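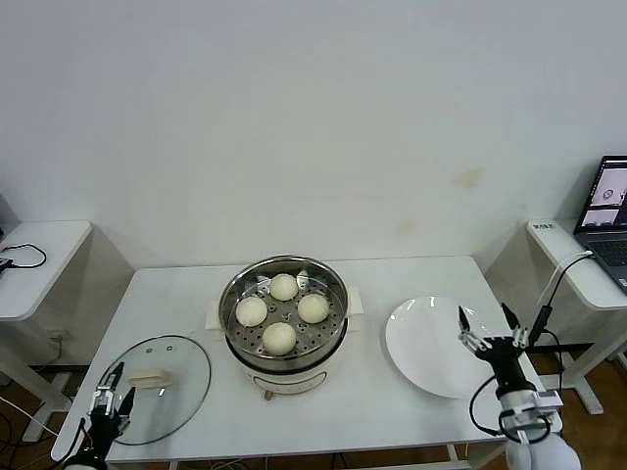 Lab Notes / Manipulation
May | By Eluned Dafis

The Craddock project has spent the spring teaching a two-armed robot to take steamed buns out of a steamer and put them on a plate. Children of four can do this. Children of four, however, can't be asked to do it the same way all afternoon while every joint angle is written to disk, so the work has gone to the operators at Zemotbridge.

The job goes like this. Left hand takes the glass lid off and sets it on the table. Right hand goes into the steamer, picks up a bun, carries it over to the plate and lets go. Repeat until the steamer is empty. The operator does all of it by remote control, watching the camera views on a laptop and moving a pair of handheld controllers. A good run takes 13 moves of the arms by the project's own scoring sheet. A poor run takes more, and usually some language.

The target was 1,000 saved runs. We closed the count on Thursday at 1,091, because two operators had a bet on and wouldn't stop.

What we learned in the first week is that a bun is a worse object than it looks. It's round, it gives when you squeeze it, and the amount it gives depends on how long it has been sitting out. Grip too lightly and it slides back among its friends. Grip too hard and you leave a dent that the next operator will blame on you, correctly. The policy we trained on the early data had picked up our nerves along with our technique: it went down to the bun, paused, opened a little, closed again, and paused some more, exactly as all of us had.

So we changed the instructions. Operators now pick one approach angle and commit to it. The right arm lifts straight up until the bun clears the rim, and only then goes sideways. The left gripper stays near the lid with its fingers open and is asked to do nothing at all, a part of the task that several people found harder than the buns.
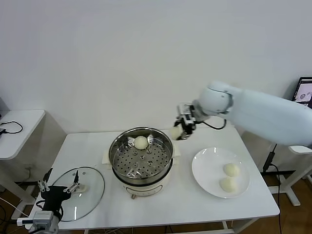
What we threw out

Seven runs in the final set went in the bin after review. Most of those were ordinary: a bun dropped on the table, a recording started too late. One was a flawless run in which the operator, on reaching the end, put every bun back in the steamer out of tidiness. The labeling team left a note on it that just said "no."

We kept the clumsy recoveries, though. If the gripper missed and the operator went back and got the bun, the run stayed in. Romunitz, the training code we use, does better with a few of these mixed in, and the robot is going to miss too, so it may as well see what a person does next.

The wrist cameras turned out to matter more than the head view for the last inch or so. They also see plenty that has no bearing on lunch, including one side of the steamer, a mouse, a laptop and a great deal of white wall. Anyone who wants to crop the wrist video before training should talk to me first. Anyone who already has should also talk to me.

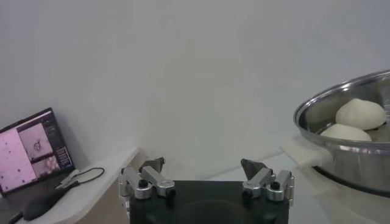
VONULHAM, May — The second site starts on the same task next week, with its own table and its own steamer. Operators there have asked whether they can use dumplings. They can't, at least until the bun numbers are in. Please send your controller settings over before the first session, and label your runs with the site name. The shared folder already holds three batches called "final," and I would like to know whose they are.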